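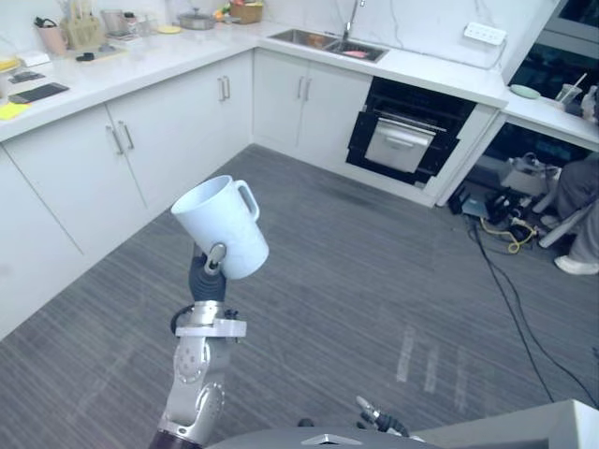
Zovolon review: four months with a foreign ministry briefing reader

Posted 7 Sep 2026

I signed up for Zovolon in May, mostly out of irritation. I like reading what governments say in their own words (the weekly spokesperson briefings, the joint press conferences after a visit, that sort of thing) and I was tired of getting one quoted sentence in a news story and then spending half my evening hunting for the rest of it. Usually the rest of it was a PDF. Sometimes it was a video with no captions and an interpreter talking over the first half of every answer!

Zovolon collects those briefings, translates the ones that need it, and puts them all in one reader with the questions and answers split up properly. It covers 33 foreign ministries on the regular plan. It costs 50 dollars a year, there's a two-week trial, and I've paid for the full year myself.

The part I love is the question view. You pick a topic, say grain shipments or a border crossing, and it pulls out only the exchanges where a reporter asked about it, oldest first. So you can sit there and read the same ministry being asked the same thing over and over, and watch the answer change by a word or two. In one of these a "firm commitment" had become a "commitment" and then, a couple of weeks later, "our well-known position." I'd never have caught that from the headlines. I was up until one in the morning with that feature the first week, and I regret nothing.

Translations are better than I expected. I read Spanish pretty well and French badly, and I checked a bunch of both. The Spanish was solid, a bit stiff but faithful. The French missed a joke once and turned it into something that sounded like a threat, so, you know, be careful before you forward anything to your group chat. Every paragraph has a little button that shows the original next to it, and I wish more services did this. Machine-translated passages get a gray bar down the side and the ones an editor has looked at get none. For languages I can't read at all I try to stick to the ones without the bar.

Search is where it gets annoying. Names are spelled however the ministry spelled them, so a town with three common spellings is three searches. There's supposed to be a setting that groups them, and it does work for capitals and big cities, but for smaller places it's hopeless. I was following a story about a river dam and had to keep a sticky note of spellings on my monitor. Also, if you type more than one word without quote marks, it looks for either word, which gives you everything ever said about "water."

The archive on the day I checked had 2267 briefings in it. That sounds like a lot, and for the bigger ministries it is, but it's lopsided. A few of the smaller countries go back only to last winter. If you want history, Skindine is still the one to get (I had it for two years, it goes way further back), though it's a good deal more expensive and the reader looks like a tax form. I did miss Skindine's calendar of upcoming visits and summits. Zovolon has a calendar tab, but it only fills in after things have happened, so I'm not sure what it's for.

The other one people will bring up is Drosadine, which is free. Drosadine is fine! But it's summaries, somebody else's summaries, usually of over 500 words of talking boiled down to a couple of lines, and I'd gone looking for something like this to get away from summaries in the first place.

A few smaller things. The phone app logs me out every time it updates. The daily email arrives at five in the morning no matter what time zone you put in. Offline reading works great, I loaded up a week of briefings before a long train ride and had no trouble at all. The text size slider goes nice and big. You can export to plain text, with the date and speaker on every line, and I've been dropping those into a folder for the discussion evenings we do at the Camacho library.

Support answered me in two days about the spelling problem and said it's on the list. They didn't say when.

Would I renew? Yes, at this price. If they doubled it I'd want the calendar fixed first, and the dam town findable on the first try.

Four stars out of five.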